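Pollbridge Small Group Journeys
Frequently Asked Questions: Coast and Highland Tours

Last revised October 6, 2021

How large are the groups?
Each departure is limited to 19 travelers, accompanied by a tour leader and, on the highland section, a local guide. Departures with fewer than nine confirmed travelers may be combined with the next available date. Travelers affected by such a change will be notified in writing and may choose a full refund.

What is included in the tour price?
The price covers accommodation in shared rooms, daily breakfast, ground transportation between Branby and Mollah, and entrance fees for all sites named in the itinerary. International airfare, travel insurance, visa fees, lunches and personal expenses are not included.

How do I reserve a place?
A deposit of $200 per person is required at the time of booking. The balance is due 60 days before departure. Reservations made after that point must be paid in full. A place is not confirmed until a written confirmation has been issued by the Reservations Office.

Can I travel alone?
Yes. Solo travelers are paired with another traveler of the same gender unless a single room is requested. Single rooms are limited and carry a supplement, payable with the balance.

How physically demanding are the tours?
The coastal section involves easy walking on paved streets. The highland section reaches an elevation of 2,000 meters at the Clamard pass and includes two half-day walks on uneven ground. Travelers with heart or respiratory conditions should consult a physician before booking. Questions about mobility may be directed to Fathima Weerasinghe, Traveler Services. 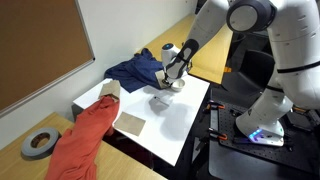

White robot arm at a table, with a navy blue cloth.

What should I pack?
Luggage is limited to one medium suitcase and one day bag per person. Sturdy walking shoes, a rain jacket and a warm layer are required for the highland section. Shoulders and knees must be covered when visiting religious sites, and a light scarf is useful for this purpose. Evening temperatures in Mollah fall below freezing from December onward.

Are special diets accommodated?
Vegetarian and gluten-free meals can be arranged on all departures. Please state any allergy on the booking form. Choices in mountain guesthouses are limited, and travelers with several restrictions may wish to carry additional food.

What is the cancellation policy?
Cancellations must be submitted in writing. The deposit is non-refundable. Cancellations received fewer than 26 days before departure forfeit the full tour price. Transfers to another date are permitted once, subject to availability.

Whom do I contact during a tour?
The tour leader is the first point of contact. For matters that cannot be resolved locally, travelers may call the duty officer at the number printed on the final itinerary. Written complaints should be addressed to Etornam Ofori, Head of Operations, within 30 days of return.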